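Plenwood Play Kitchen, Light Blue
Sold by Gorunlow | Item 446

Play kitchens all promise hours of quiet, and we'd take that with a grain of salt. Rima Atallah, our toy buyer, turned down three before agreeing to stock the Plenwood, and she still has a few complaints.

The layout won her over. There's a tall cabinet with two doors, a counter with a sink and stovetop, and a raised hutch with an open shelf and a microwave. The gold handles and knobs look a bit fancy for a toy. Kids seem to like them more than we do. 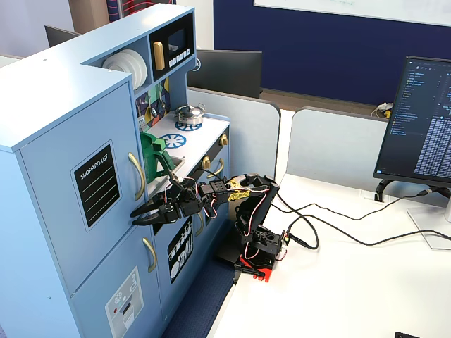 What we're less sure about

A lot of the detail is printed or stuck on. The dishwasher (or washing machine, opinions differ in our office) is a sticker panel. The burners are blue graphics and don't light up. The shopping list on the upper door has four lines, so keep it short. The patterned backsplash is loud. You may love it.

Assembly

The leaflet says one hour. Rima took closer to two, with 31 screws and one door rehung. Check the hinges again after a month.

Returns accepted within 12 days, unassembled only. Plates, pot and pitcher sold separately.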